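Okay friends, a few of you asked what I carry in the car now that the weather has turned, so I'm going to do this as a thread and try to keep it under control (I never do). Mostly it's going to be about batteries and jump starters. Get a coffee.

Some background first. I drive a 9-year-old wagon that lives outside, and last winter it left me stuck in a grocery store parking lot at 6 in the morning with a trunk full of frozen peas. Click, click, nothing. A very kind man with a pickup gave me a jump and I drove straight home and started reading.

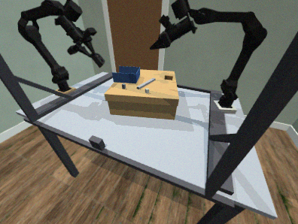
WINTER DRIVING

The first thing I learned is that cold is hard on a battery in two ways at once. The battery has less to give, and the engine oil is thicker, so the starter asks for more. A battery that seemed fine in September can give up on the first really frosty morning, and that's exactly what mine did.

So before you buy any gadget at all, please get the battery tested! Plenty of parts stores will do it while you wait. Mine was on its last legs and I'd been blaming the dome light, my poor kids, everything.

While you're under the hood, look at the terminals too. Mine had that crusty, pale stuff all over them. Baking soda and water, an old toothbrush, gloves and glasses on, and take the negative cable off first. It goes back on last.

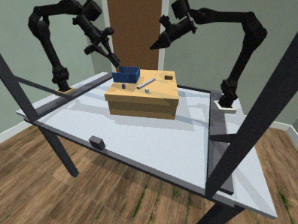 By Grethe Bisgaard

Now for the jump starter. I went with the Wonusora, the 2000 amp one, after going back and forth for far too long between that and the Fedix. The Fedix is smaller and I liked the case better, but the clamps felt a bit flimsy in my hand and the cables were short.

The Wonusora cost me 70 dollars, and I've used it 2 times for real – once on my own car and once on my neighbor Rostyslav Nazarenko's van, which is a much bigger engine than mine. Both started right up. He has since bought his own and won't stop thanking me, which is sweet.

One thing I'd do differently: I left mine in the trunk for months without charging it. Put a reminder on your phone. I top mine up when I change the furnace filter, and so far I haven't forgotten.

Also, read the little booklet before you need it. Standing in the dark trying to work out which light means "go ahead" is no fun at all, ask me how I know. 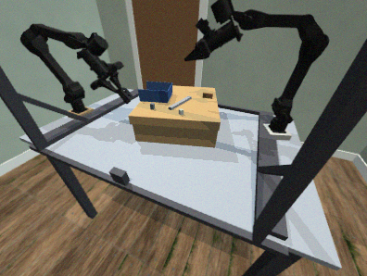 Witon, November

First hard frost here this morning, and the wagon started on the first try! I may have patted the dashboard.

Somebody asked about old-fashioned jumper cables. Yes, I still carry them – they never need charging, and they're handy if the pack is flat or you want to help somebody out. Get a longer set than you think you need, so the two cars don't have to be parked nose to nose.

And for those of you who leave a car sitting for weeks, a plug-in maintainer is the better buy. My sister has a Meinecke on her convertible all winter long and just unhooks it in spring. You do need an outlet near the car, so it's no use to me out on the street.

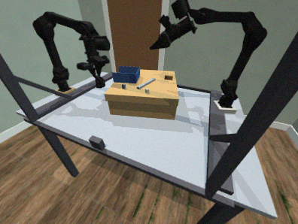 Two arms, one table.

Last post, I promise. The rest of my winter bin is a blanket, a flashlight, a scraper, work gloves and a bag of cat litter for traction. Tell me what's in yours, especially if you live somewhere colder than I do. I'm still looking for a scraper that doesn't snap!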